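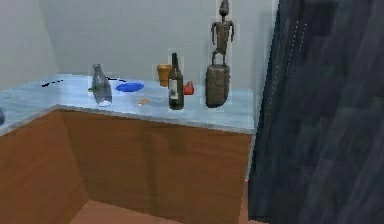
Pisto: simulierte Küchenzelle, Einrichtung und Pflege

Stand: 6. Februar
Gepflegt von: Sinan Akyol (das bin ich), Assets von Yaqin Yao, Auswertung Olga Bermúdez

Kurz vorweg, worum es geht: Pisto ist unsere Küchenzelle in der Simulation, in der der mobile Manipulator Clemard seine Runden dreht. Im Datensatz stecken 3.419 Episoden, alle in derselben Wohnung gerendert, nur die Sachen auf der Arbeitsplatte werden immer wieder neu verteilt. Wer bloß die Daten laden will, springt bitte gleich zu "Laden". Der Rest ist für Leute, die die Zelle selbst starten, kaputtmachen und wieder hinbiegen möchten (ich gehöre leider zu allen drei Gruppen).

Was ihr braucht

Den Szenenserver Dorkunel, den Controller von Clemard und das Asset-Paket. Die drei müssen zusammenpassen! Im November habe ich einen halben Abend damit verbracht, einen Greiffehler zu suchen, und am Ende lief der Controller noch mit der alten Gelenkdatei. Seitdem schreibt Dorkunel beim Start die Prüfsummen ins Log. Schaut da bitte rein, bevor ihr mir schreibt.

Einrichten

Zuerst Dorkunel starten und warten, bis "scene ready" im Log steht. Dann den Controller dazuschalten und Clemard in die Grundstellung fahren lassen. Danach kommt die Kamerakalibrierung: 200 Bilder, die Basis steht dabei still, nur der Kopf schwenkt. Wenn der Restfehler über 2 Pixeln liegt, alles noch mal. Meistens reicht ein zweiter Durchlauf, und wenn nicht, ist fast immer die Brennweite in der Konfiguration verstellt.

Erst wenn das sitzt, die Objekte laden. In der Startbelegung stehen zum Beispiel die graue Glasflasche, die dunkle Weinflasche mit dem hellen Etikett, ein blauer Teller und die hohe braune Figur auf dem Sockel auf der Platte. Die Figur ist mein Liebling und zugleich der größte Ärger, den wir haben: Ihr Kollisionskörper war lange eine einfache Kiste, und Clemard machte einen riesigen Bogen drumherum. Fengying Ren hat ihn in mehrere konvexe Teile zerlegt, seither kommt der Arm viel näher ran.

Bei der Glasflasche bitte auf die Tiefenwerte achten. Durchsichtiges Material behandelt der Renderer im Farbbild anders als im Tiefenbild, und wenn der Schalter "glass_depth" aus ist, misst ihr die Wand dahinter. Das sieht im Farbbild völlig normal aus und fällt erst beim Greifen auf.

Fahren auf dem Boden

Die Basis bekommt ihre Hinderniskarte aus Dorkunel, und zwar einmal pro Episode. Große Flächen wie Wände und Schränke sind unkritisch. Kniffliger wird es bei dem Kleinkram am Boden, allen voran bei der Topfpflanze.

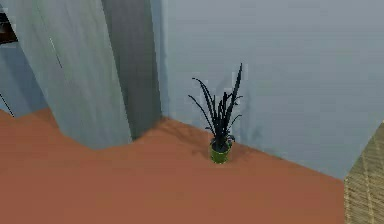 Die langen, spitzen Blätter ragen ein gutes Stück über den Topf hinaus, und der Laserscan in Bodenhöhe kriegt davon nichts mit. Er sieht nur den Topf. Chunhua Liang hat deshalb für alle Pflanzen einen Zuschlag in die Karte eingebaut ("foliage_margin" in der Datei base.yaml). Bitte nicht auf null setzen, auch wenn die Wege dann hübscher aussehen!

Regelmäßige Pflege

Nach 2.000 Episoden starte ich Dorkunel komplett neu. Der Speicher läuft sonst langsam voll, und irgendwann ruckelt die Physik so, dass Flaschen beim Absetzen zittern. Nach jedem Neustart wieder kalibrieren, ja, wirklich jedes Mal. Außerdem lasse ich einmal durchlaufen, ob alle Objekte auf der Platte zur Ruhe kommen; das Skript heißt settle_check und braucht keine Parameter.

Wenn sich der Greifer nicht mehr ganz schließt, liegt es erfahrungsgemäß am Kraftlimit. Das wird beim Abbruch einer Episode nicht zurückgesetzt (bekannter Fehler, steht auf meiner Liste). Controller neu starten, fertig.

Laden

Jede Episode ist ein Ordner mit Farbbildern, Tiefenbildern, Gelenkwinkeln und einer kleinen Textdatei mit der Aufgabe. Die Farbbilder sind klein und stark komprimiert, an den Kanten seht ihr deutliche Treppchen und helle Säume. Wer scharfe Konturen braucht, rendert die Episode aus den Gelenkwinkeln neu, das Skript dafür liegt bei rerender.

Noch offen

Die Schatten am Boden sind je nach Grafiktreiber unterschiedlich weich, das hat Olga beim Vergleich zweier Rechner bemerkt. Für die Navigation egal, für Leute mit reinen Bildmodellen vielleicht nicht. Und die zweite Wohnung, Rivera, ist noch nicht im Paket. Yaqin sitzt gerade an den Schranktüren, und solange die durch die Wand aufgehen, gebe ich sie nicht raus.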